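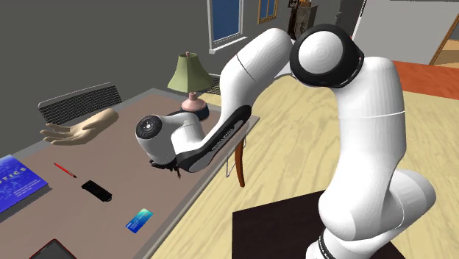 4.2 Clearing the table

Of all the chores in our set, clearing a table is the one visitors expect to be solved already. Najafi and Quintela gave the arm 181 tidying episodes in simulation, with the furniture kept in place and the small things on the tabletop changed between layouts. Each episode came with one spoken-style instruction ("put the pen away", "move the lamp back a bit") and a time limit that any ten-year-old would find insulting.

We compared two planners. Vasell picks a grasp first and worries about the route afterwards. Grekomix does it the other way round, and so spends a good deal of effort arriving gracefully at places where it cannot pick anything up. Both were tuned on the same 628 layouts, none of which was used again for testing.

Figure 2 gives one of the layouts from the mixed group. The lamp stands near the far corner of the table, with a green-bladed, sword-like knife and a small tangle of thin grey loops in front of it. A lamp is tall and keeps its shape, so the depth estimate is kind to it. A knife lying flat offers the fingers very little to close on, and the loops have no agreed middle at all – our two annotators, Jia and Jiang, marked different grasp points for them and each still thinks the other was wrong.

We score an episode as cleared only if the named object ends up in its target area and everything else stays on the table. An earlier rule left out the second half. Under it Vasell did very well, largely by sweeping.

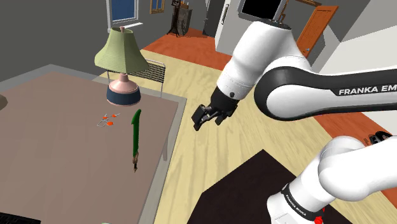
Figure 2. Mixed layout with the arm beside the table and nothing in the gripper.

4.3 Wiping the same table

Wiping needs no grasp choice once the cloth is held, so we fixed the cloth to the fingers and began each of the 177 runs from there. Srivastava objected that this skips the hard part. He is right, and the hard part is left to Section 6.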